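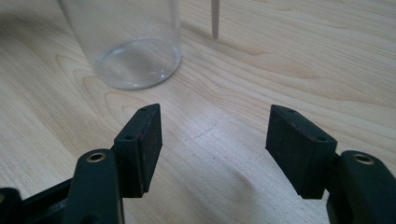

Section 2: Planning and buying your Kelura hand-held gripper kit

Welcome! Before you place an order, spend an afternoon on this section. A bit of planning makes the first weeks of recording much more enjoyable, and most of the early trouble people write to us with goes back to something left off the shopping list.

2.1 Decide on your tasks first

1. Write down the tasks you want to record, in plain words. "Pick up the glass and put it down by the jar" will do nicely.
2. Beside each task, note every object it needs and the widest part the fingers must close on.
3. Compare those widths with the opening given on the data sheet for your model. If an object is too wide, look for a handle, a lid or a narrower version of the same thing.
4. Mark the see-through objects. Clear glass and clear plastic are lovely test cases (and quite hard ones!), so allow them more recording time than a plain mug.

Note: Kitchen and coffee tasks are a great place to start. The objects are cheap, easy to replace and come in all sorts of shapes.

2.2 Draw up the budget

5. Open the planning sheet and fill in one line for each gripper. Two people recording at once need two grippers, and we'd suggest a spare as well if you can stretch to it.
6. Add finger pads. The pads are separate blocks fixed to the linkage arms, so you can change a worn pair and keep the rest of the tool. Order one spare pair for every 1000 recordings planned.
7. Put 200 pounds aside for objects. Jars, glasses, spoons and stirring sticks add up faster than you'd think.
8. Put another 400 pounds aside for storage drives and a second set of batteries.
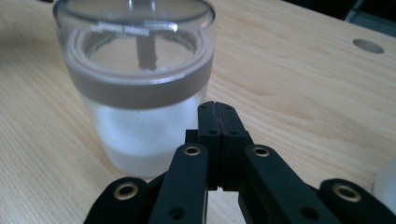
9. For anything that will hold powder or grains, choose jars with lids that fit well, and buy two of each so that a cracked one doesn't stop the day.
10. Send the finished sheet to Tiziana Marchetti on the orders desk. She checks it against current stock and replies within 7 working days.

Caution: Don't buy pads from another supplier just because the screw holes line up. The thickness may differ, and the fingers may then fail to close fully.

2.3 Plan the table

11. Pick a steady table with a matt top. Pale wood works well with the black fingers, but check for bright patches of reflected light and move the lamp if you find one.
12. Leave enough clear space to bring the open gripper in from the front without knocking anything.
13. Keep a cloth and a small brush within reach, and clean the pads after any task with sugar, salt or flour.

Caution: Grit between the pads wears the gripping faces. Brush it off before closing the fingers.

If you're planning more than one table, Emerson Paiva can go through the layout with you before you order. Have your task list ready when you call. Unpacking and first checks are covered in Section 3.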